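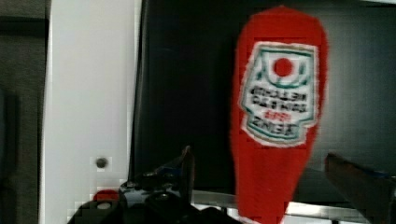

posted by Mingxuan Zhong in Condiments & Cold Storage
14 replies | 2 shares

Upside down or right side up: settle this for my household

I put the ketchup in cap down. I have always put the ketchup in cap down. My spouse comes along behind me and turns it the right way up, on the grounds that a person should be able to read the label without standing on their head. I say you bought it, you know what it is, it's red.

We're not talking about the squeeze bottle with the big flat lid that was made to live on its head. Ours is the plain kind with the narrow cap, the one that has the keystone label and the tomato on it. It'll stand on its cap if you lean it on the mustard. I consider this a reasonable thing to ask of mustard.

So, how does everybody store theirs, and does it matter?

Search this board: ketchup door shelf

bumberg_beth
Cap down, door shelf, wedged between the pickles and the salad dressing. Gravity is free and I intend to use it.

The label thing is nonsense. If your spouse needs the label to pick out the ketchup then you've got a bigger problem than the ketchup.

old_truston_road
Right side up. A narrow cap is not a foot. I stored mine on its head for years and I can tell you what happens: somebody closes the door like they're leaving a bad marriage, the bottle goes over, the flip part pops open, and you find out three days later when the shelf liner comes up with the eggs.

bumberg_beth
You keep eggs in the door?

old_truston_road
I'm not taking questions about the eggs.

Mingxuan Zhong
For the record our cap has popped open in the door 2 times. Both times I was blamed. One of those I'll accept.

ladle_and_a_half
Cupboard. Ketchup doesn't need the fridge. Diners leave it out on the table all day and people survive.

nopickles
A diner goes through a bottle by lunch. I go through a bottle by the next census. Mine stays cold.

ladle_and_a_half
Then buy a smaller bottle.

nopickles
The smaller bottle costs nearly the same and I have my pride.

magesa_kitchen
Been through this exact fight. What worked for us was standing the bottle in a drinking glass, cap down. Any short heavy glass will do. It can't tip, and if it leaks, it leaks into the glass and you rinse the glass. I used a jelly jar until somebody wanted it for jelly.

Mingxuan Zhong
The glass is good. The glass does mean giving up a glass, and we own 4, because of an earlier incident with a shelf.

old_truston_road
The glass is a fine idea if your door shelf is deep enough. Mine isn't. A bottle in a glass stands taller than a bottle by itself and then it hits the butter compartment. Measure first.

magesa_kitchen
Your fridge has a butter compartment AND eggs in the door, what year is it over there

old_truston_road
It runs fine.

Ludex_Lou
I'm going to say the unpopular thing. Store it right side up and turn it over a few minutes before you eat. Set it upside down in a coffee mug while the fries are in the oven. By the time the fries are done the ketchup has moved down by itself, and the bottle spends the rest of its life upright like a decent citizen. Give it one shake with the cap CLOSED. I type that in capitals for personal reasons.

bumberg_beth
That requires planning. If I could plan I wouldn't be having fries.

Ludex_Lou
Fair.

nopickles
Doesn't anyone care about the watery bit? Cap down, the first thing out is that pink water, straight onto the bun. Right side up I get it too, but I can shake it back in first. You can't get a decent shake on when it's all sitting in the neck.

magesa_kitchen
You can shake a bottle that was stored upside down. You pick it up and shake it. It's the same bottle.

nopickles
It isn't the same shake.

ladle_and_a_half
Keep it in the cupboard and you can shake it in either direction, there's room.

Mingxuan Zhong
Update from the front. I showed this thread to my spouse, who read as far as "like they're leaving a bad marriage" and asked whether I'd written that one under another name. I hadn't. We've agreed to try the mug method through November, when there will be company and everybody will have an opinion anyway. The mug is the one with the chip in it. The mustard has been let go from its duties.

If it goes badly I'll be back to ask about the glass.

old_truston_road
Wipe the cap before you close it. Half of all this is people not wiping the cap.

bumberg_beth
Moving on, where does everyone stand on mayo

2 people are following this thread
Share | Reply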